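Skornus Bench Arm Set-Up Guide
Section 4: Choosing and Setting Up Household Chores

4.1 What the arm can do today

Read this section before you plan your first chore. The Skornus arm can do a small number of household jobs without help, a larger number with someone standing by, and many not at all. The tables in older guides listed chores by room. We no longer do this. Whether a job works depends on the objects and the surface far more than on the room.

Ready to use unattended, after the checks in 4.5:
Moving rigid objects from one open bin to another
Clearing rigid objects from a flat table into an open bin
Placing a single upright container on a marked spot

Use only with a person present:
Sorting mixed objects by color or size
Picking up objects that lie against a wall or in a corner
Folding hand towels
Handling anything with a loose lid

Not supported:
Opening child-resistant caps
Washing, drying or stacking glassware
Handling knives, hot pans or open liquids
Any chore that involves giving medicine to a person or an animal

If your chore is not on any of these lists, treat it as not supported.

4.2 Before you start

You need a flat table that does not rock, a clear area at least 40 inches across, and 2 open bins of the same type. Bins should have straight or slightly flared walls and no lid. Wire baskets are not suitable. The fingertips catch in the mesh.

Clear plastic bins are allowed, but they need more care than solid ones. The arm finds the top edge of a bin from its camera view, and a clear wall can show it whatever is on the other side. Handle holes cause the same trouble. If you have a choice, start with solid-color bins and move to clear ones once the chore runs well.

NOTE: Lighting matters more than most owners expect. Bright strip lights overhead leave pale streaks on plastic and on a polished tabletop. If the arm stops with message E-Rim, turn off the nearest light or turn the bin slightly and try again.

CAUTION: Keep hands, hair and sleeves out of the work area whenever the status ring is green. The arm does not slow down for a hand that comes in from the side.

4.3 Setting up a bin-to-bin chore

This is the chore we suggest for a first run. It is dull, but it shows you most of what can go wrong.

1. Press Pause. Wait until the status ring turns amber.
2. Wipe the table. Crumbs and grit under a bin will let it slide.
3. Put both bins on the table side by side, long walls facing you. Leave only a narrow gap between them.
4. Check that neither bin hangs over the table edge.
5. Put the objects in the source bin. Stand tall containers upright, toward the middle, with room for the fingers on both sides.
6. Leave the target bin empty for the first run.
7. On the control screen, choose Chores, then Bin to Bin.
8. Tap the source bin on the screen, then the target bin. A border appears around each one. If a border covers both bins, move them apart by a finger's width and tap again.
9. Press Preview. The arm moves above the bins without going in. Watch the fingertips and make sure they clear the rims.
10. Press Run.

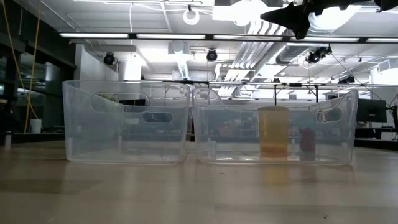 Figure 4-2. Two clear bins side by side on the table, left bin empty, objects in the right bin.

Use no more than 3 objects until you have seen the chore finish several times. Small objects near the far wall are the ones most often missed. The arm will try a missed object again and then leave it, and the control screen will show Chore Ended With Items Left. Move the object toward the middle by hand and press Run again.

CAUTION: Do not use filled medicine containers for practice. Use an empty container with the cap on. The arm cannot read a label and will treat any container as an ordinary object.

4.4 How long it takes

Expect the arm to be slower than you are. In our trial at the Estham workshop, a person cleared a bin in the time the arm took to pick its first object. That has not changed much with the Mathew software release, which improved the number of objects picked at the first try but left the speed alone. The arm is useful where the job can run while you do something else, and where a missed object does no harm. For a quick tidy before guests arrive, do it yourself.

Shop users ask the same question about sorting small parts. The answer is the same. Parts of one kind, spread out in a shallow bin, work well. Mixed parts in a heap do not.

4.5 Checks before you leave a chore unattended

1. Run the chore 2 times with the same objects while you watch.
2. Move the objects to new places in the source bin and run it again.
3. Swap the source and target bins on the screen and run it in the other direction.
4. Confirm that the bins have not shifted on the table. If they have, fit the rubber feet from the accessory bag.
5. Turn on Stop If Dropped under Chores, Safety.

If any run ends with a dropped object or a moved bin, start again from step 1.

NOTE: Owners of the Runstead wall mount should repeat these checks whenever the mount is loosened or raised. A small change in height is enough to bring the fingertips down on a rim.

4.6 If the chore stops

E-Rim: The arm cannot find the top edge of a bin. Check the lighting and see the note in 4.2.
E-Grip: The fingers closed on nothing. Check that the object has not fallen over.
E-Reach: The object is too close to a wall or corner. Move it by hand.
E-Load: The object is too heavy. Remove it and do not try it again.

Press Pause before you reach in to fix any of these. To go on, press Resume. To begin the chore again from the first object, hold Resume until the ring flashes.

Section 4 last revised 12 November 2025.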